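Home Clubs Build It Ask Us Kids' Corner

Robot Club: Practice Rooms Inside a Computer

What if you could drive a robot all over a house and never scratch a single wall? Kids in the Vistbridge robot club do it every week! They work in a simulator, a computer program that makes a pretend world for a pretend robot. It's a bit like a video game, except the club members write the instructions that tell the robot what to do.

Their robot is named Dukance. It has an arm with a gripper on the end, and it has 7 different rooms to explore. The bathroom is a favorite (yes, there's a toilet in there, and yes, everybody giggles the first time). The team's big job this June is teaching Dukance to cross a room and stop before it bumps into anything. 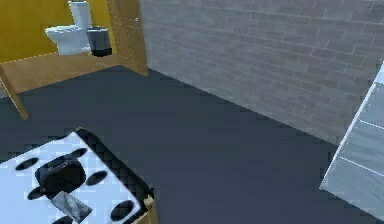
Why do robots practice so many times?

Robots only do what their instructions tell them, and a small mistake can send them the wrong way. Each practice run helps the team find a mistake and fix it.

And wow, do they practice! The club has done over 200 runs so far. One time the code said to turn 90 degrees left when it should have said right, and Dukance drove straight at a wall again and again until somebody spotted the mix-up. In a simulator you just press reset and try again.

Want to think like a robot programmer? Ask a friend to be the robot. Stand them at one side of a room and give them only short orders, like "two steps forward" or "turn right." They have to do exactly what you say, even if it's silly! Then write down the orders that worked. You've made your first program.

More to Read
How Does a Gripper Grip?
Meet the Irkov Junior Robot Team
What Is a Sensor?
Build a Cardboard Robot Hand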